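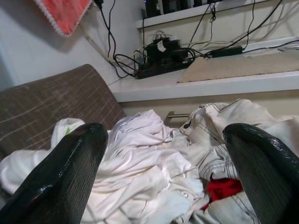 Sigita Lapiņa wrote in to say I'd been unfair to the Penel, that hers has been going since July and her shirts come off it flatter than they ever did off a line, and would I please try one before being rude about it again. So I have tried one. I bought it with my own money, the middle size, 86 pounds delivered, and I've had it up in the back bedroom for long enough to have a view.

For those who missed the first round, the Penel is a heated clothes airer. It's a folding rack with wings, and the bars get warm when you plug it in. You can buy a zip-up cover to go over the top, sold separately for 29 pounds, and every claim on the box that made me raise an eyebrow has a little star next to it which leads you to the words "when used with cover". I hadn't bought the cover. I then bought the cover. Make of that what you will, but the price in the big print is for a thing that doesn't do what the big print says.

Putting it together is no trouble. The wings click up and the legs spread and there's a catch underneath that you have to push in harder than feels right. The flex is short. Mine doesn't reach from the socket to the only bit of floor wide enough for it, so it stands half across the doorway and I go round it sideways. The booklet says not to use an extension lead.

Now the drying. Without the cover, the bars warm up in a few minutes and stay pleasantly warm to the hand. Anything touching a bar dries in a stripe. Anything between bars dries at the speed it would have dried on a chair. After a night of it I had pillowcases with crisp lines across them and damp in the gaps, and I had to shift everything along and go again. Towels were a dead loss. Jeans I gave up on, waistbands especially.

With the cover it's a different machine, I'll give Sigita that. The warm air stays in, thin things are done by morning, and shirts on hangers hooked over the top bar do come out fairly smooth. I wouldn't say flat. I'd still iron a collar. But you can't load it anything like as full as the box suggests, where they've got a family's washing on there with room to spare. Put on half a machine's worth and it copes. Put on the lot and the middle stays clammy and begins to smell of it.

And the water has to go somewhere. The cover has a vent at the top and the window was wet every morning until I started leaving it open a crack, at which point I was heating the garden. Ojārs Liepiņa, who has the Gonton version, runs a dehumidifier in the same room. He tells me the two together are marvellous. I asked what happened if he switched the airer off and left the dehumidifier on, and he said he hadn't tried. I have, with an old Laltance I borrowed for a week, and a plain rack. The towels were dry in a day. It's noisy, mind, and you have to empty the tank.

Running costs. The Penel is rated at 400 watts, which is less than half a small fan heater, and the leaflet makes a great song about pennies per hour. Fair enough, but nobody uses it for an hour. Mine was on all night, most nights, and twice on through the next day as well for a bed sheet. Multiply it out with whatever you pay for a unit before you decide it's cheap. A tumble dryer costs more while it's going, but it does finish.

Build is middling. The feet are decent rubber. One of the wings already dips when there's a wet jumper on it, and the zip on the cover catches on its own lining if you pull it one-handed. The switch is a rocker on the flex with a red light and no timer. At this price I'd want a timer. The Nwachukwu has one, and costs around 100, though I've not used it and people complain about the height.

Would I buy it again? In a flat with no outside space and nowhere for a dryer, for one person, mostly shirts and smalls, with the cover, possibly yes. For a household with towels and school uniform I'd say no, and I'd look at a dehumidifier first. Sigita lives on her own and doesn't own a pair of jeans, she tells me, and that may be the whole of our disagreement.

I'm keeping mine for now, mostly because I threw the box away. If the wing goes I'll add a note.

Contact | Copyright 2022 | All reviews bought and paid for by me | Back to top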